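**From:** Kiri Mahuika
**To:** Camedness furniture painting list
**Date:** Thursday, June 29, 2023
**Subject:** Re: chalk paint going yellow on old varnish

Hywel Craddock wrote:

> I've put two coats of white on my mother's dresser and there are yellow-brown stains coming up through it, worst on the drawer fronts. Do I keep going with more coats, or strip the lot? I've already spent 70 dollars on paint and I'd like to not spend any more.

Oh Hywel, put the brush down! More coats won't help, I promise. That's tannin coming up out of the old wood and it'll keep coming through water-based paint until you seal it. I did four coats on a hall table back in March before Vittoria took pity on me and told me the same thing.

You don't have to strip it, though. Let what you've got dry overnight, give it a light sand (220 is fine), wipe it down, then two thin coats of clear shellac – the dewaxed kind, and check the can because they look nearly identical. After that one coat of your white should do it, maybe two on the drawer fronts. Open a window, the smell is something else.

If there's carving on yours, use a small round brush for the shellac and don't let it puddle in the corners. It dries shiny and you'll see every drip later (ask me how I know).
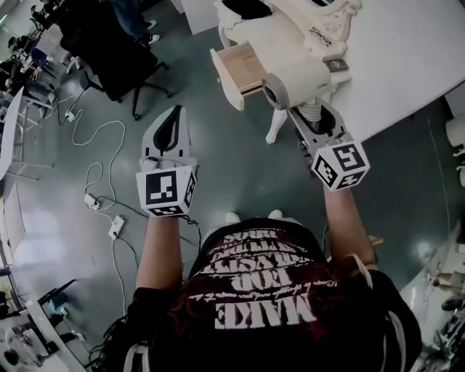 *Ornate white desk, and a T-shirt with the right attitude for this list.*

Warrick, I still have your heat gun. I can bring it Saturday if you're going to be home, otherwise it's on my porch.

Kiri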